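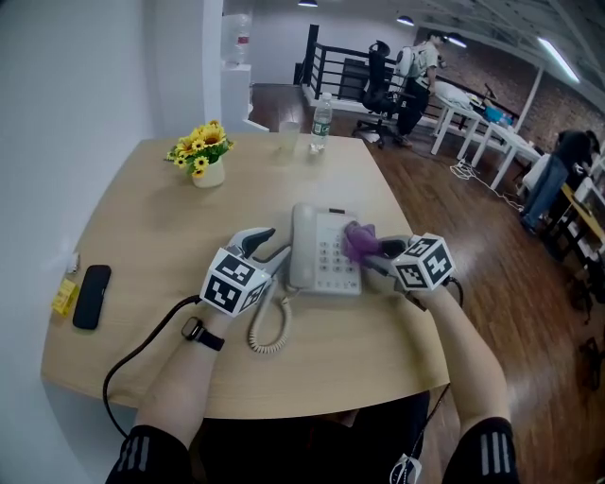

Corded desk phone, beige. Purple cloth on the keypad. Thread on cleaning these.

1/
I look after the phones at our Firkgate office, along with the label printers and anything else that has a cord and no owner. There are 34 desk phones on the list. This is the cleaning procedure as it stands in April, posted in pieces so I can link to the pieces.

2/
Scope: ordinary corded desk sets with rubber or hard plastic keys. Conference units with fabric over the speaker are a separate job. So are cordless handsets, where the charging contacts need their own treatment.

3/
Supplies:
microfiber cloths, two per phone
dish soap
water
70% isopropyl alcohol
soft toothbrush, dry
cotton swabs
wooden toothpick
masking tape and a pen

4/
The cloth color matters only in that it has to be consistent. Ours are purple for phones and keyboards. Kitchen cloths are a different color and live in a different drawer. Before we split them, one set came back smelling of sesame oil and stayed that way for a month.

5/
Unplug the line cord from the wall end first. If the set has a separate power adapter, unplug that too. On network phones the power usually comes down the data cable, so there's just the one plug. Leave the handset cord attached for now.

6/
If you can't unplug it, for instance on a line that has to stay answerable, tell whoever sits nearest and expect to dial something by accident. I once left extension 1443 a four-minute voicemail of cloth noises. It was saved and played at lunch.

7/
Clear enough table to work on. You want the base flat and facing you, with the handset in the cradle while you do the first pass over the keys. The handset covers the part of the base you'll do last, and the cord stays out of the way if you let it hang toward the front.

8/
Dry pass first. Brush between the keys with the toothbrush, working top row to bottom row, then tip the base forward and tap it twice over the trash. Most of what falls out is crumbs and eraser dust. Skip this and the damp cloth turns it into paste.

9/
Damp pass. A few drops of dish soap in a cup of water. Dip a corner of the cloth, wring it until it won't drip when squeezed, then wipe. Liquid goes on the cloth. Never spray a keypad directly. The gaps around the keys lead straight down to the contact sheet.

10/
Hold the base with one hand while you wipe with the other. The rubber feet on older sets have hardened and the thing skates. Press flat over several keys at once and drag sideways, then turn the cloth a quarter and drag top to bottom.

11/
The 1, the 9 and the 0 are usually the worst, at least in this building. 9 gets the outside line, and 0 was the front desk until two years ago. The star key is always pristine.

12/
For the sides of individual keys: fold the cloth over a fingernail, or wrap one layer over the end of the toothpick. Don't use the bare toothpick on printed legends. It will take the edge off a numeral faster than you'd think.

13/
Alcohol pass. This is for disinfecting and it is a poor degreaser when there's a film already on the plastic, so it comes after the soap. Dampen the second cloth and wipe the keys, the hook area and the surround. Leave it visibly wet for 30 seconds, then let it air dry.

14/
Test alcohol somewhere hidden before using it on a display window. Some clear plastics craze. On glossy windows I stay with plain water and a dry buff. Chia-hao Tam in facilities disagrees and has a drawer with two crazed windows in it.

15/
Handset. Lift it out and hold it with the mouthpiece facing down the entire time. Gravity keeps moisture from going in through the holes. Soap cloth over the grip, then the earpiece rim, then the mouthpiece rim. Dry brush over the holes themselves.

16/
If the mouthpiece holes are plugged, press a piece of masking tape on and pull it straight off. Repeat with fresh tape. A pin will clear them too, and will also go through the microphone felt behind them.

17/
Now the cradle, which the handset has been hiding. Expect a ring of grime in each cup. Swab plus alcohol. Move the hook switch up and down a few times and check that it springs back without sticking. A slow hook switch gets reported as "phone dead" or "phone won't hang up," depending on which way it sticks.

18/
Coiled cord. This is the part everyone skips, and on a beige phone it's the part you can see from the door. Unclip it at both ends. The clips are small modular plugs, a size narrower than the line cord plug, so they can't be swapped by mistake.

19/
Hook one end of the cord over a door handle, stretch it gently to roughly double its resting length, wrap the damp cloth around it and pull down. Three or four pulls. The dirt sits on the inner faces of the coils and only comes out when it's stretched. Keep the plugs dry.

20/
Reversed coils (where the spiral changes direction halfway along and makes a kink): start at the end nearest the kink and turn each loop back over itself until the fault walks off the end. It's tedious but works. Twirling the dangling handset removes twist but does not fix a reversal.

21/
If the cord is past saving, replace it. We buy Flineo cords, part 2392 in our stock list. Match the length before you match the shade. Beige is not a standard, and a new beige cord will look wrong on an old beige phone whatever you order.

22/
On yellowing. Dirt and yellowing are separate problems. Wipe a patch under the handset, where light doesn't reach, and compare it with the top surface once both are clean. Any difference left over is in the plastic. Soap won't shift it.

23/
Yes, I know about peroxide and UV. It can come out streaky, it can come back, and the labels have to come off first. For a collector's phone, fine. For a phone that takes calls about toner, no.

24/
Melamine sponge: works on scuffs on textured housings, very light pressure, never on keys. It's an abrasive. You will leave a shiny patch on a matte shell and that patch can't be undone.

25/
Adhesive residue from old extension labels: alcohol on a swab, wait a minute, roll it off with your thumb. If that fails, a dab of cooking oil, then soap again to lift the oil. Keep citrus solvents away from the housing until you've tested the underside.

26/
Underside. Wipe the feet with alcohol and they regain some grip. While it's upside down, check the line cord is seated in its channel. A base that rocks is usually sitting on its own cord.

27/
Reassemble in this order: handset cord to base, handset cord to handset, handset in cradle, line cord to wall. Wait until the keys feel dry at the edges. I give mine 20 minutes before power.

28/
Test:
dial tone present
every key pressed once, tone or digit on each
no key stays down
call in from a mobile, confirm it rings
talk for ten seconds, ask if it sounds muffled
hang up, lift again, tone returns

29/
A key that stuck only after cleaning generally has liquid under it. Unplug again and leave the set keypad-down on a towel overnight. If it still sticks the next day, the housing has to come apart, and you should decide whether the phone is worth a screwdriver.

30/
Time. My first one took 58 minutes including the cord and a failed argument with a label. Now a set in normal condition is a quarter of that, most of it drying. Do them in a row: brush all, soap all, alcohol all.

31/
Frequency: shared phones every two weeks, keys and handset only. Single-user phones quarterly. Cords twice a year. Nobody has complained about this schedule except Tia Heywood, who wants the cords done more often and has been given the cords.

32/
Log it on masking tape under the base: month and initials. I tried a spreadsheet. The tape is attached to the phone and the spreadsheet was not.

33/
Several replies asking about disinfectant wipes. Fine between proper cleans if they're squeezed out first. Avoid bleach wipes, which leave a white residue in the texture and dull the legends over time. One wipe per phone. Don't do a whole row with the same one.

34/
And for the person asking about compressed air: short bursts, can upright, base tilted so it blows out of the keypad. I use the toothbrush because it's quieter and doesn't run out.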